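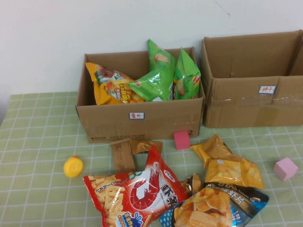

February 24, 2025

I spent most of Sunday afternoon sorting the snack boxes. Snacks are the one part of our kitchen I never got under control. The spices have a rack and the cans have a shelf, but chips and crackers end up wherever there is room, which in our house means on top of the fridge until they slide down behind it.

The plan was simple. Everything goes on the green tablecloth first, then into boxes. One box for snacks, one for toys, because my daughter's blocks had taken over the other half of the same cabinet. I did the snacks first. The toys are going more slowly, as the two pink blocks still sitting out on the cloth will tell you.

I use plain cardboard boxes. I have bought nice bins before. In November I ordered a set of clear ones from Plisow and they were too shallow for anything taller than a can of tuna. A bag of chips needs to stand up, and a shipping box with the flaps out of the way lets it do that. If the box gets greasy or crushed, I put it out with the recycling and use the next one. We get most of our groceries by the case from a shop across town, so there is always a next one.

The way I load a snack box now is tall bags standing at the back and in the middle, flatter ones leaning against them. The green bags went in as a group. The yellow-orange one with the cartoon on it went on the left by itself, mainly so my daughter can find it without digging through the rest. She does not read the lettering yet but she knows the cartoon.

I weighed a few things as I went, since I had the kitchen scale out anyway. The bags are nearly all air. A full box came to 900 grams, and 85 of that was one bag of nuts at the bottom. I had guessed twice that. It means the box can go on the high shelf and I can get it down with one hand.

A few things I would do differently:

Check dates before anything goes in the box. I did it after, so I had to take half of it out again.

Keep a trash bag next to the table. Wrappers pile up when you sort snacks, partly because you eat some of them.

Leave the label on the front of the box and turn it toward you. Mine were facing the wall at first and I had to turn both boxes around.

My neighbor Ingeborg Kuster keeps her snacks in a drawer and says boxes only make you buy more. She may be right. I had room left over when I finished and my first thought was pretzels.

The taller box is for the toys. I left the flaps up on that one so it can be closed when people come over. It will hold the blocks, the little round yellow toy and whatever else turns up under the couch this week. I still need to decide if the puzzles go in there too or stay in the hall closet. They have been in the closet since we moved, and two of them are missing pieces, so I will probably go through those next weekend before I give them any space.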